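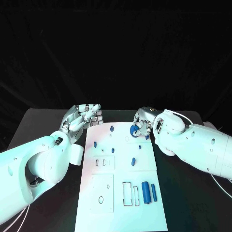
**FOR RELEASE IN JUNE**

# Maveck ships Jadoon 3, a planner that would like a second opinion from its own left hand

Maveck today released Jadoon 3, the third major version of its motion planning software for two-armed robots with many-fingered hands. The headline feature is a shared task queue for both arms, which in earlier versions were planned separately and introduced to each other at run time. Customers described the results in support tickets. Maveck has read all of them.

In Jadoon 3, either hand may claim a part, and the other hand is told about it. Claims expire. If the right hand has been considering the same blue disc for longer than its time budget allows, the left hand may put in a bid, and the planner works out a path for both that keeps the forearms on civil terms.

The company develops against a white board with blue parts, which looks like something from a preschool and has cost the engineering team most of its confidence. The pegs are small, and the outlines on the board offer no help to anyone who is already holding the part at the wrong angle. Version 3 plans the grasp and the insertion as one problem, so the fingers don't settle on a hold they will have to apologize for later.

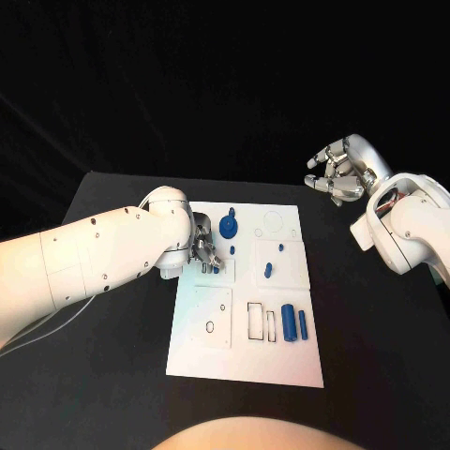 *By Arnout Vandenberghe, Maveck product desk*

Perception has been rebuilt as well. The new module, Stadine, estimates the pose of each part and reports how sure it is, as a number, to the planner. The previous module also had doubts but kept them to itself. When confidence drops below a threshold set by the user, Jadoon 3 can move an arm out of the way and look again before committing a finger to anything.

Much of the work on Stadine went into lighting. Plain blue parts on a white board are hard enough under an even lamp. The test plan therefore runs the same board through 16 lighting presets, including a magenta one that was added by the marketing department and then, to general irritation, found two bugs. Both are fixed. The magenta preset stays.

Other changes in this release:

- **Replay viewer.** Every planning decision is logged and can be stepped through on a timeline, with rejected grasps shown in gray. The regression suite now holds 716 recorded runs, up from a folder called "misc."
- **Finger limits in plain units.** Closing force is set per finger in newtons. The old scale of "soft," "medium" and "Arnout" has been retired.
- **Readable errors.** 42 error codes have been rewritten as sentences. Code 39, "unexpected state," now says which state and what was expected.
- **Idle poses.** A hand with no current claim is parked above the table, open and clear of the board, where it no longer drifts into the other arm's camera view.

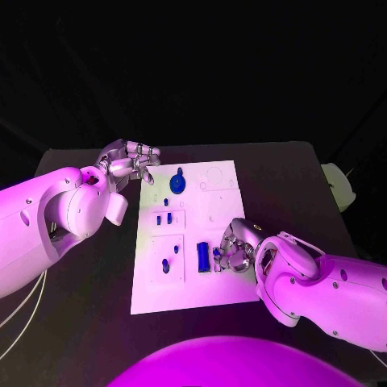
## Availability and upgrades

Jadoon 3 is available now to all customers with a current license. Stadine is included and switched on by default. Projects made in version 2 open without conversion, although separate left and right task lists will be merged on first save, and users who were fond of the old arrangement should keep a copy.

Integration partner Ratance is offering setup and training for sites moving up from version 1, which Maveck stopped supporting some time ago and continues to receive mail about.

"We set out to make two arms behave as if they had met," said Arnout Vandenberghe. "I would call them colleagues at this point. I wouldn't seat them together at a dinner."

## About Maveck

Maveck makes planning and perception software for robots that handle small parts. It does not make the robots, the boards or the pegs, and asks that complaints about the pegs be sent elsewhere.

**Press contact:** Arnout Vandenberghe, Maveck product desk. Evaluation licenses and replay files are available to press on request.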